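The Yellow Duvet

My grandmother believed that a guest should never see a bed being made, only a bed that was made, and so on the morning my aunt was due on the bus from Torkley I was upstairs before the kettle had boiled, wrestling with the yellow duvet and listening for the gate.

It had come from a shop in Marras (long gone now, I'm sorry to say) the September I turned eight, and I had picked it myself over a very sensible blue one. I slept under it through measles and one terrible winter, and when I moved away to Jindley it stayed behind, folded in the chest with a bar of soap. It still smelled of that soap, sweet and a little dusty, and when I shook it out over the bed I had to sit down on the stairs for a minute, which my grandmother would have called dawdling.

Then I got up and did it the way she taught me, far end first, then the corners, then a good long drop at the front so the mattress doesn't show. 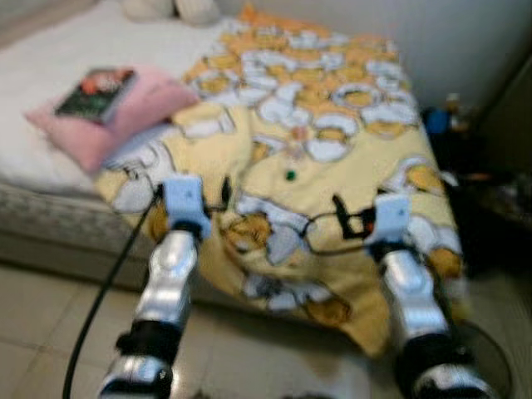
The yellow duvet, with its orange and white cartoon figures.

The gate squeaked while I was still fussing with the pillows. I heard my aunt put her bag down in the hall and call up that she hoped I hadn't gone to any trouble.

"None at all," I called back, and went down to see about the tea.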